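How to Hold for a Field Goal Without Becoming a Story

If you have been named the holder, congratulations. You were probably the backup quarterback or the punter, and you were probably standing closest to the coach. The job takes a little over a second, and people will learn your name only if you do it badly.

What you need: a snapper, a kicker with opinions, a ball, and a strip of turf you don't mind kneeling in.

Step 1. Find the spot
Line up seven yards behind the snapper. Let the kicker choose the exact blade of grass. He will anyway. Put the fingers of your back hand on it and leave them there.

Step 2. Get down properly
For a right-footed kicker, your right knee goes on the ground and your left foot points toward the uprights. Stay tall enough to reach a high snap. If you sit back on your heel you'll feel wonderfully comfortable right up until one sails over your helmet.

Step 3. Check with the kicker
Look back at him. Wait for the nod. Ro-un Heo, who kicked for us at Lachance, nodded so faintly that I spent most of a season guessing. Agree on something a human being can see.

Step 4. Call for the ball
Turn to the snapper, lift your front hand and show him a target. Keep it still. Then lift your back hand off the spot and bring it up to meet the ball.

Step 5. Catch first
Most bad holds are bad catches in a hurry. Take the ball with both hands, out in front, with your elbows soft. You have more time than you think, though not enough to enjoy it.

Step 6. Put it down
Bring the ball to the spot, point first, and set one fingertip on top. Use the lean your kicker asked for. Some like it straight up, some want it tipped slightly toward you, and some change their minds on Tuesday.

Step 7. Deal with the laces
They should face the uprights. A good snapper gets them there most of the time. When he doesn't, give the ball a quarter turn with your free hand as it lands. If you have to pick between a ball that's steady and laces that are perfect, go with steady.

Step 8. Leave it alone
Keep your eyes on the spot and your finger where it is until the ball is gone. Don't look up to see the rush. It's coming, and your view of it won't slow it down.

Practice
Start on your own, setting a ball down on a coin with your eyes open and later with them closed. I did 400 a week one June and my knee still mentions it. Then add the snapper, and only then the kicker, who should not be tired out by your mistakes.

If the snap is terrible
Yell "Fire!" or whatever your team yells, get up, and run or throw. Practice this too, preferably before you need it.
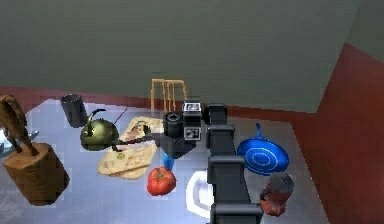

Simulated kitchen counter with a black robot arm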